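Lantern Parade Project: Report on Planning and Results
Evelien Goossens
Senior service project, Ekby High School

Background

The lantern parade at Ekby High School takes place every November on the evening before the fall concert. Students carry paper lanterns from the gym doors to the pond at Uton Park, where the choir sings and hot cider is served. For my project I took over the route planning and the sign-up for the lower grades, and I kept records of how many people came.

Planning

I started by reading the notes left by last year's seniors. They had used Etis Street for the whole walk, but the sidewalk there is now closed near the bridge. I walked two other routes after school and timed them. The one along the creek was shorter but had no street lights, so I chose the one past the library. It took 36 minutes at the pace of a second grader.
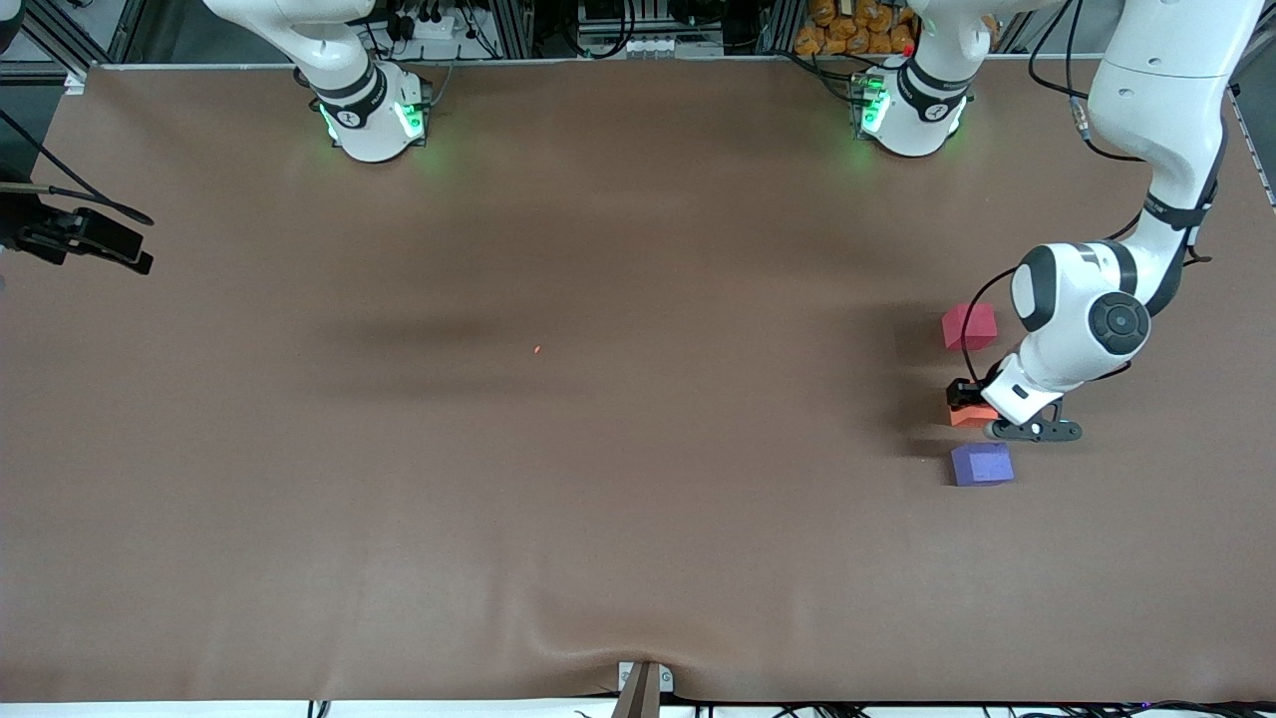
Figure 1. Brown-covered table with two white robot arms.

The route was approved by the principal and then by the city parks office. The parks office asked for one adult at each crossing. There are 4 crossings on the library route, and parents from the lower grades signed up for all of them within a week.

Sign-up was done on paper because many families did not answer the online form last year. Each homeroom got a sheet and returned it to the front office. I typed the names into a spreadsheet at lunch. Two homerooms turned in their sheets late and I had to add those names by hand the night before.

The parade

Students lined up by grade at 5:30 p.m. The seniors walked at the front with the school banner and the drum group followed them. In total 474 people walked, including parents. We left the gym 10 minutes late because the drum group's van was blocked in the parking lot. The crossings went smoothly and the last grade reached the pond during the second song.

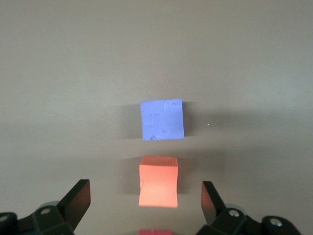
Figure 2. Three blocks in a line on a plain tabletop.

Problems

The cider ran out before the eighth grade got to the table. The order was based on last year's attendance, which was lower. The sound system was also hard to hear from the far side of the pond.

Recommendations for next year

Order the cider after the sign-up sheets are in. Set the sheet deadline a full week before the parade. Ask the drum group to park on the street. The library route should be kept, even if the Etis Street sidewalk opens again.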